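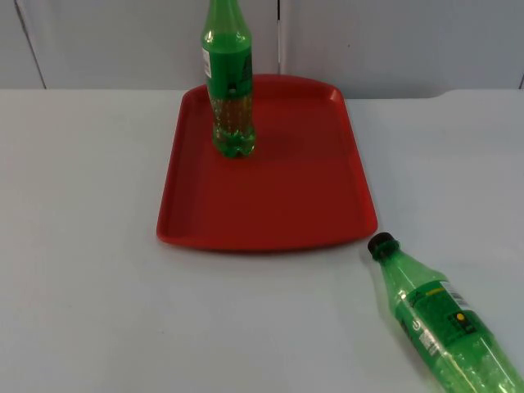 Scoring notes, November card

I scored the Udeck main event twice, once live and once with the sound off. The live card came out 96-94 for the red corner. The second came out 95-95, and the difference was the sixth round.

The red corner threw 681 punches over ten rounds and landed 179. The blue corner threw far less and landed the cleaner shots, mostly a straight left to the body. Under the criteria used on this card, clean punching comes first and activity only matters when the rest is even. In the sixth, the red corner threw a lot into the gloves and lost the last 40 seconds. I gave him that round live because the crowd reacted to every flurry. With the sound off I could not find the punches that would justify it.

The fourth was the other close one. I had it for blue both times. He stepped outside the lead foot before each left hand, and when red tried to match the step he ended up square.

Two notes on the undercard. The Kinoshita bout was stopped at the right time, with 16 seconds left in the third — he was upright but no longer answering. The Telance six-rounder I scored 58-56. One judge had it a shutout, and I can't get there without ignoring the second and fifth.

Zuneline has the full replay up, but the round clock is missing from the first two fights, so timing there needs a stopwatch. I still have the eight-rounder to score and will add it below when it's done.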